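Seam between two table boards - fill it or leave it?

Posted by Chun-yin Yuen in Furniture and Repairs

I put two pale boards together as a worktop for the spare room, both bought from Hitwood. They are the same colour but one sits a touch higher than the other, so there is a line right across. Paper catches on it and crumbs get in. I have 80 to spend and would like to keep the boards if I can. Has anyone filled a gap like this, and did it last?

Tevcombe
3926 posts
Just buy one big board. Filler always cracks.

Kwok
719 posts
Don't fill it until the boards are level, or the filler will break the first time you lean on the table. Get underneath with a torch and see whether the legs or the battens are out. Mine were the battens. I packed the low side with thin card, checked it with a steel ruler laid over the join, then screwed a flat plate across from below. Keep the screws shorter than the board is thick. It took an evening and I never did get round to the filler.

Cheng-en Hsueh
I left mine as it was and I use it every day.

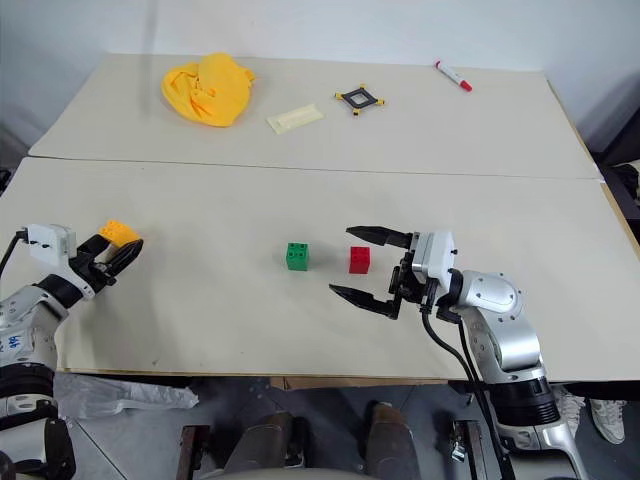

My table is two cream-white boards as well, with the back one slightly higher. Small things are fine on it as long as they stay on one side of the join. The green and red toy bricks are on the near board, and the yellow cloth and the marker with the red cap are on the far one. For writing I put a large desk mat over the line - Vemby do a plain one that is stiff enough. For crumbs, run an old toothbrush along the seam and wipe after. If the mat doesn't suit you, try what Kwok said about the plate.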